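Mirror housings find a new home at Skosdale parts swap

Print this story | E-mail this story | 4 comments | 2 shares

Got a cracked side mirror? Friday could be your lucky day! The Skosdale parts swap is back at the Wakari hall, and this time the organisers have gone all out on mirror housings, the black shells that always seem to cop it first in a tight car park or a narrow garage.

More than 800 parts are being sorted for the day, and the mirror gear has its own bright yellow table, with housings up top and the small bits and pieces on the shelf beside them. Most of the stock came from Pirzada, the panel shop on Fludunik Road, which cleared out its back store in May and handed over the lot (tail lights, trims, grilles, even a few door handles still in their bags).

Housings are being packed into plastic totes with flat cardboard, so the glossy ones should get to the hall looking their best. Bring your old one along if you can. Left and right are easy to mix up, and matching the shape by eye beats guessing from a part number every time!

Doors open at 9 a.m. and entry is a gold coin, with kids free. Buyers are limited to two housings each until noon, and after that it's open slather. There will be a sausage sizzle out the front and a bench with tools for anyone keen to fit their new mirror on the spot. Parking is behind the hall, so fold your mirrors in.

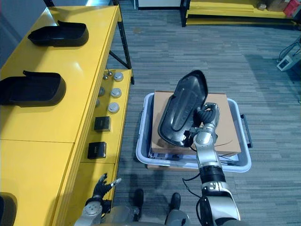 Vol. 4, No. 2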